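Does dead cap move with a traded player?

Tahsin Wickramasinghe
Our fantasy league runs contracts under NFL-style cap rules. Rinbridge wants to trade a quarterback with three years left. His signing bonus was 50, prorated over five years, and two years have been charged. Does the remaining 30 go to the new team or stay with Rinbridge? The trade would process in July.

Kuroda
It stays. Proration belongs to the team that paid the bonus. On a trade, the unamortized part accelerates onto that team's cap. The new team takes base salary and any roster bonus not yet paid. Timing matters: after June 1, only the current year's share (10) hits now and the other 20 hits next year. Before June 1, all 30 hits at once.

plurach_41
our league just splits it, way easier. ask your commish

Pludico
Kuroda is correct. Check whether your bylaws adopt the June 1 rule, as many hosted leagues leave it out. In a three-team trade, run the cap check on each roster separately. 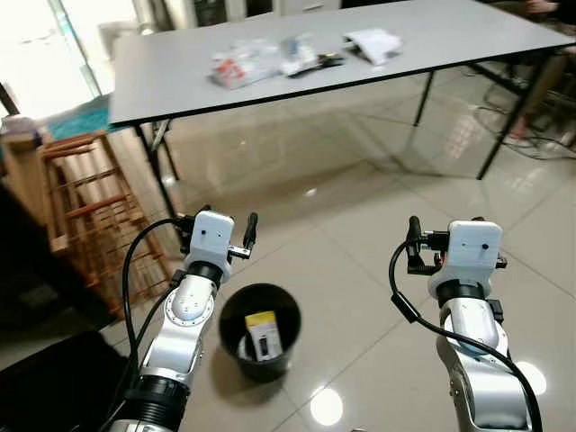
Two arms over a tiled floor.

Related
Void years and compensatory picks
Can a 12-team league use the franchise tag?
Restructure vs. extension: cap effect
Trading conditional picks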